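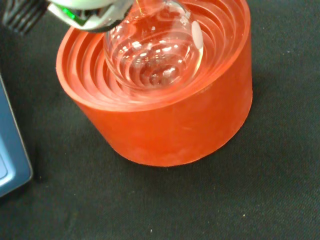

Round-bottom flask in its rubber support ring, on the black cloth.

September 16, 2025
Posted by the bench
Filed under: Bench Notes / Creams & Lotions

OK, hand lotion again. I've now made so many versions of the Mamum lotion that my knuckles are the softest part of me, and I still can't get the thing to stop going grainy. Writing this down while I remember it, because my notes from April are mostly arrows and one coffee ring.

Quick recap for whoever picks this up after me. The lotion is oil-in-water, 23 percent oil phase, and the grain shows up late. Day one it's gorgeous. Day two, still gorgeous. Then you come back after a couple of weeks, rub a bit between your fingers and there are tiny hard beads in it, like very fine couscous. They melt if you keep rubbing, so I'm sure it's the shea and not the thickener (gum lumps don't melt, they just roll around and annoy you).

What I did this time was split the batch by how it cools. Same oils, same emulsifier, same water, everything weighed from the same tubs. Batch 239-A got the usual treatment: both phases hot, blend, then leave it to come down by itself with a stir whenever I walked past. Batch 239-B went into a cold water bath right after blending and I stayed with it, spatula going the whole time, until it was down at room temperature. My arm would like that noted.

Also held the shea hot for longer before blending, in both batches. The old method just says "melt", and I think that's half our trouble. Shea looks melted well before all of it really is, and whatever crystals are left give the rest something to grow on. So: melted, clear, and then another 36 minutes on the heat with a lid on. Why 36? I meant to do 30 and was on the phone with the Zomar people about pump bottles.
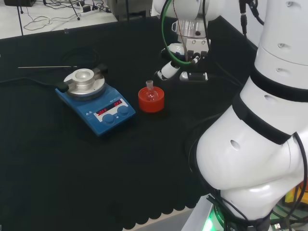

The pump bottles, while I'm on that - they want to move us to a narrower dip tube. I said fine in principle, but not until the texture is settled, as a thicker lotion in a narrow tube is going to be all spitting and farting and no lotion. They're sending samples of both. Please don't let anyone fill the old tube ones with test batch and put them in the washroom again. I got feedback on a lotion that I'd already thrown out.

First impressions, for what they're worth this early:

A is thicker. Sits up in a peak, looks rich, a bit shiny. Takes a while to go in, and it soaps (goes white) if you rub it fast. Smells more of shea than I'd like.

B is thinner and I was a little disappointed until I used it. Goes in fast, hardly any white, nice dry finish after a minute. I'd buy B. I'm not sure I'd pick B up off a shelf if I were going by looks, so maybe there's a bit more cetyl alcohol in its future. Just a bit! Last time I got carried away and made candle.

pH on both came out where we want it with no fiddling, so the lactic acid stays as is.

On the shea itself: everything today was the Esfahani refined, the last of the open tub. The new tub has arrived and it's noticeably softer to scoop, so please don't mix the two. I'd like one more round on the new stuff alone before we decide anything. If A and B behave the same with the new shea then the cooling isn't the story and I've stood over a water bath for nothing.

Fragrance: none in these. I know the Irkenum samples are sitting there smelling wonderful (the fig one, oh my) but scent hides that fatty note and I want to hear about the fatty note. After the texture's sorted, fig all you want.

Storage. Two jars of each on the shelf at room temperature, two of each in the warm cabinet, and one of each going back and forth between fridge and shelf every day. That last pair is the mean test and it's where the beads showed up first last time. Lids are labeled, and so are the jars, after the great lid swap. If you're checking them, use a clean spatula, take from the middle and not the top, and rub it on the back of your hand for a slow count of ten before you decide whether it's smooth. Write down what you felt even if it's "nothing".

Still to do:
- second round with the new shea, same cooling split
- try B with the extra cetyl alcohol
- order more of the small jars, we're down to the ones with the bad threads
- find the good whisk
- ask whether the warm cabinet has been reset, the display was almost 2 degrees off from my thermometer and I don't know which one I believe

Next check on the jars goes in the green book, under the batch number.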